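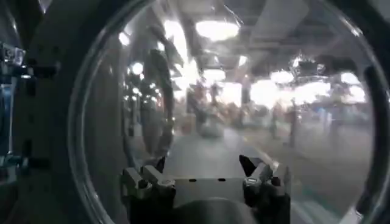 The ceiling of the Gelside hall, through a clear dome cover. Photo: Imeck

FOR IMMEDIATE RELEASE

Gelside Hall Opens Again in October With New Lighting and More Work Space

The Gelside hall will open again for its tenants in October, after a renovation of the ceiling, the lighting and the floor. The owner of the building, Imeck, has informed the tenants this week that the work is finished and that the keys can be collected at the front office from 8 a.m.

The hall has an area of 1,528 square meters and is used by small companies that need a high and bright room for assembly, testing and storage. It was closed during the summer. In this period the tenants could work in the smaller building on the other side of the yard, where the space was limited and the light was not good for fine work.

The biggest change is overhead. The dark ceiling beams were kept, and they were cleaned and painted again in the same dark color. Large oval lights now hang in the hall together with smaller round ones. The old tubes are removed completely.

"The first thing our tenants asked for was light," says Hrefna Kárason, manager of the building at Imeck. "Many of them are working with small parts and small screws, and they do it the whole day. In the old hall they brought their own desk lamps from home. I hope that these lamps can go home again now."

The lights were planned by the engineering office Wavley, which has also planned the new electrical lines. Each section of the hall can be switched on alone, so a company that starts early in the morning does not need to light the full room. The switches are placed next to the section doors, at a height that can be reached from a chair.

Grímur Norðdahl, project leader at Wavley, explains that the beams were a question for a long time. One early plan was to cover them with a flat white ceiling. The tenants were against it, and it would also have made the room lower. "We made two models and showed them to everybody who wanted to see," he says. "The decision to keep the beams open was taken after one meeting. It was not a long meeting."

The renovation also includes:

New floor coating in all sections, with marked paths for carts and pallets
52 new storage lockers along the corridor, each with a number and a key
A washing area with warm water and a bench for cleaning tools
Wider doors at the loading side

Work places for 40 people are available in the hall from October. Most of them are already rented by the companies that were there before the closing. The remaining places are offered first to companies from the town, and after this to everybody. The monthly price for a single place with a locker is 900 dollars, including electricity, heating and use of the loading dock. The contracts run for one year.

Eulalia Ojeda has rented a section in the hall together with two colleagues, and they will move back in the first days of the month. "We packed everything in the spring and we have written on every box what is inside, but of course we did not find the torque wrench since then," she says. "I look forward to unpacking. When I went in to see the section, I stood some minutes and only looked up. It is a different room."

The tenants are asked to bring their goods through the loading side and to keep the corridor free during the moving days. Carts can be borrowed at the front office. Packing material should be folded and put in the containers behind the building, and pallets should be stacked at the fence.

An open afternoon for neighbors and interested companies will be held later in October, from 2 p.m. to 6 p.m. Tove Bisgaard from the front office will give short tours through the hall, and visitors can speak with the tenants about their work. Coffee is served in the corridor. Closed shoes are required in all sections. Registration is not necessary, but groups of more than six persons should please inform the front office before.

About Imeck

Imeck owns and rents out work halls and storage buildings for small and medium companies. The Gelside hall is the largest building of the company.

Press contact

Skarphéðinn Bundgaard
Communications, Imeck
Interviews and visits to the hall can be arranged through the front office, mornings from 9 a.m. to 12 p.m.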